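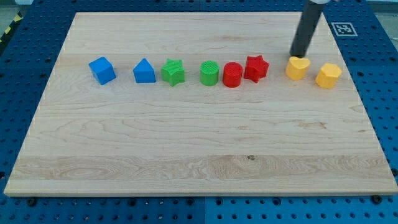 Figure 3. Blocks on the maple board, Punlow sorting study.

4.2 What people mean by "tidy"

Ask an adult to put a handful of small shapes in order and you will learn a good deal about the adult. We gave each of our 112 participants the same short instruction ("please tidy these") and no further help, which several of them plainly resented. The most popular answer was the row, chosen by 74 people. A row sounds like a simple thing until one has to code it. The loose line in Figure 3 keeps its colors together, so that the green star stands by the green cylinder and the red cylinder by the red star, but the spacing is generous in some places and stingy in others, and the blue cube sits a little askew at the left end. Under the Ko scheme this counts as a row. Under the stricter Pratcombe scheme it counts as a "linear tendency," a phrase we have tried not to say aloud.

Color beat shape as a sorting rule by a wide margin. Participants who put like shapes side by side nearly always did so inside a color grouping, and the heart gave them trouble - it was moved more often than any other block, usually to one end, where it was left with an air of unfinished business. Two coders (Liepiņa and Mottram) rated all layouts separately and disagreed on 11, most of them over whether a gap was a gap. Kettle settled these cases with a ruler. Her rulings are listed in Appendix B, along with Mottram's objections.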